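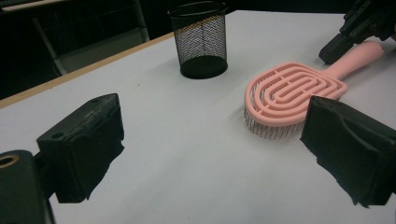
January 2026, Engelbrecht bench notes, bathroom and vanity storage

Started on the brush holder question for the Telby shelf set. The drawer insert is settled (see the November pages), but the open shelf still has no place for a hairbrush, and the plan so far was to leave it lying down. Took the pink vented brush because it is the awkward one. The head is wide and full of openings, and it catches on whatever is next to it.

Lying down, it uses more shelf than I had allowed. The Telby shelf is 11 inches deep on paper and we lose some of that to the back rail. A brush can go in front to back, but then the handle is where a hand goes when reaching for a bottle. Side to side it blocks everything behind it. I also don't like bristles sitting on the shelf surface, where they pick up powder and hair.

Worked on the white table for all of this. The shelf mockup is still at Zultthorpe getting its second coat.

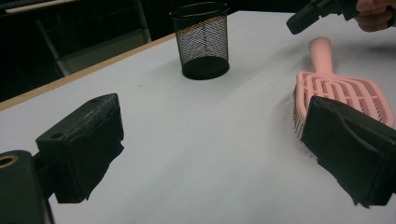
## Standing it up

Tried the plain answer, a black wire-mesh pencil cup from the office supplies. Handle down, head up, well above the rim. Things to write down before I forget:

- The handle needs a wide opening, or people will have to aim.
- A head this size puts the weight high. A second brush or a comb would help fill the cup, but I don't want to count on people owning one.
- Mesh sides let air through to the handle. Grasetti wanted a solid ceramic cup, and I would want drain holes in that.
- The cup should sit toward the back of the shelf so the head doesn't get bumped by a sleeve. 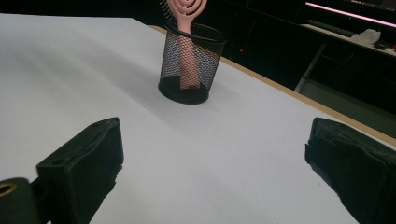
Clearance is the other problem. With the head up, the brush is too tall for the lower shelf as drawn, and the upper one has no side rail. We could raise the lower gap, but that changes the side panels, and the batch of 593 is already cut. Cheaper to add a low rail on top and put the cup there. Grasetti's quote on rails was for 1,000, so ask again for a smaller run.

Open items:

- Rail height. I have 6 inches penciled in, which looks too high next to a pencil cup.
- Rubber ring or felt under the base. Mesh cups have a metal bottom ring and I don't trust it on the painted finish.
- Repeat with a round brush and a flat paddle brush.
- Weigh the cup with and without a brush in it. Scale is in the other room.
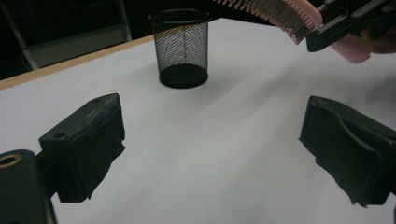

Mesh pencil cup on the white table.

Cup goes back to the supply shelf when the paddle brush is done. Brush stays in the bin marked Telby.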